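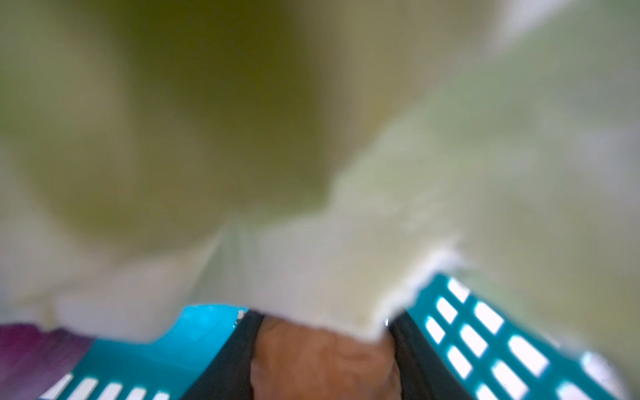 Live albums used to be records of a night, and most of them now are studio albums with applause. I have been listening to the new concert set from Clarnura, a band I have liked for years, and I can't find a wrong note on it. The singer never runs short of breath. The crowd comes in on time and goes away when the verse starts. I play records like this while I do chores, and I forget they are on.

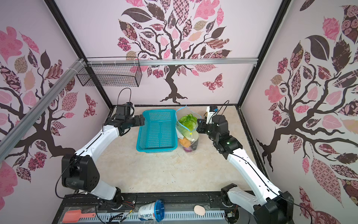 Compare it with the set they recorded at the Lorby, a room that holds 600 people. The piano is a little flat and someone coughs through the slow song. The whole thing runs 126 minutes over 2 discs, and at least one of the jams should have ended sooner. I still play it more than anything else they have made.

Ikuletti, their label, says listeners expect clean sound. Maybe they do. But the studio versions already exist, and they are clean. If I pay for a concert recording, I want the parts that went wrong – the late entrance, the lyric sung twice. Fix the hum if you must, and leave the singing alone.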